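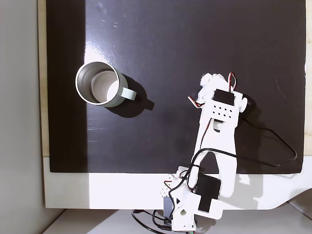

Re: the "can it do the dishes yet" thread. Quick reply, train in a bit. Short version is no, not yet, not in any kitchen I've worked in, and I'd say the same for the packing bench at Nanitz. The arms are cheap now and that's the good news. White printed plates, little black servos, wires looping up over the gripper where a tea towel would have them off in a minute. Fine on a bench. But put a mug down on a shiny black board, with a strip of glare off the light and a long shadow running off the handle, and you've already made a harder job than most of the demo videos show. The shadow has a tab on it the shape of the handle! A person never even notices. Software that has mostly seen matt tables and soft light will happily go for the wrong dark bit, I've watched ours at Nanitz do it with tape rolls.

On Fri someone wrote:
> We had the Cludex rep in again. He says tidying is "solved" and what's
> left is cost. Showed us a clip of an arm clearing a table, 13 items,
> no drops. I asked how many takes and he changed the subject to the
> gripper. Has anyone on the list got one doing a real chore, every day,
> unsupervised? Not a demo. I'd want to see it in a staff kitchen or on
> a packing line before I sign for anything. Budget closes in March so
> opinions before then please.
> Ans Hermans

Ans, ask him for the uncut video. And ask who put the things back at the start each time, because at our place that was me, 50 goes in an afternoon, and my back knew about it.

Also ask what happens when it misses. Ours just carried on with an empty gripper and did the "putting down" part very neatly, 6 inches to the left of the bin. No idea it had nothing. 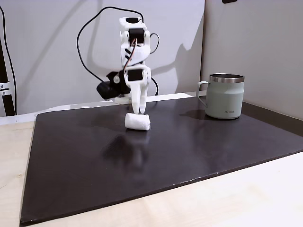 SMALL SOFT THINGS

This is where I'd test first. Two hard white jaws coming straight down on a little roll of what looks like tissue. Light, squashy, crumpled at the edges. Grip too hard and it's flat, too gentle and it rolls off, and the tips have to stop just short of the board or they scrape. A mug is easier in some ways as it stays the shape it was, though a steel rim is slippy and a KIRA mug full of coffee isn't something I'd let near any of these things.

Stuff I'd try on the Cludex if they'll lend it for a week:
- same job, blinds up then blinds down
- move the object a hand's width, don't tell the rep
- something soft, something shiny, something wet
- leave the room. come back after lunch

If it gets through three of those I'd be impresed. The Numance one we borrowed got through one (blinds down) and it was slow, a person would of done the whole table and put the kettle on.

Shop floor is a bit more hopeful imo. Same part, same tray, same light, all day. But then you can often do it with a chute and a pusher, no clever arm needed, and the chute doesn't want an update on Monday morning.

Does anyone still have contact with the Ngau people? They were doing cloths and wipes last I heard, would like to know if it went anywhere.

Got to run, will look at replies tonight. Ans I'll send you the test sheet seperately.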